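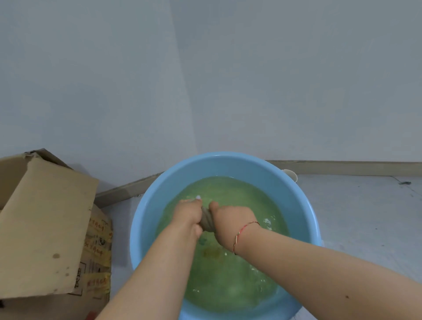 Treltico Publishes Results of Head Camera Comparison for Hand-Washing and Wringing Tasks

Jun 4, 2020 – Treltico, which builds camera and control systems for two-armed robots, today released the results of a comparison between two head-worn cameras used to record household work. The cameras, the Iwasaki and the Derari, were tried on jobs where the hands are close together and partly under water, including washing and wringing cloth in a basin.

The recordings are used to set grip points and wrist angles for Triltaditz, the company's two-armed controller. Treltico collected 3,167 clips during May. Of these, 1,029 show wringing. The rest cover rinsing, folding, stacking and carrying.

"Wringing is hard to record well," said Anitha Unnithan, who led the comparison. "The hands cover the cloth, the cloth covers the fingers, and the water is moving. If the camera loses the fingertips for half a twist, we can't use that part of the clip for the controller."

Both cameras were worn at the forehead and pointed down toward the hands. People doing the work used their own homes and their own basins, and were asked to wash the way they normally would. No markers or gloves were used. Clips were then checked by hand for three things: whether both wrists stayed in view, whether the twist direction could be read, and whether the point where the hands meet the cloth was clear.

The Iwasaki did better on wrist position. Its wider view kept both forearms in the picture when the wearer leaned over a basin on the floor, and fewer clips had to be dropped for that reason. It did less well in cloudy or soapy water, where foam near the hands was often overexposed.

The Derari gave a cleaner view of dark cloth and handled foam better. Its narrower view was a problem when the wearer stood up or turned to reach for something, and wearers had to adjust the strap more often. Several said it felt heavy toward the end of a long session.

Treltico will use the Iwasaki for general household recording and keep the Derari for close work over water. A combined mount was considered and set aside for now on account of its weight.

The company also tried the wringing clips with two gripper types on Triltaditz. A two-finger gripper with flat pads could hold a twisted bundle but tended to let it slide as the second arm turned. A three-finger gripper with ribbed pads held better and was slower to let go. Some 800 wringing attempts were logged between the two types, all with cotton towels of the same size.

"We would like to say one gripper won, but the towels were all alike and real laundry isn't," said Kerstin Rustad, who runs the gripper bench at Treltico. "Heavy trousers and thin shirts are next. I expect the flat pads to look better on the shirts."

Work on the second round is under way. It will add colored basins, lower light and a wider range of fabrics. Reinhold Ackermann will oversee recording, and Su-bin Min will handle changes to the controller's wrist limits, which were set too tight for a full twist in the first round.

The written results, including the clip checking sheet and camera settings, can be requested from Treltico at no charge. Clips themselves are not being released.

Press contact: Halldóra Gunnlaugsson, Treltico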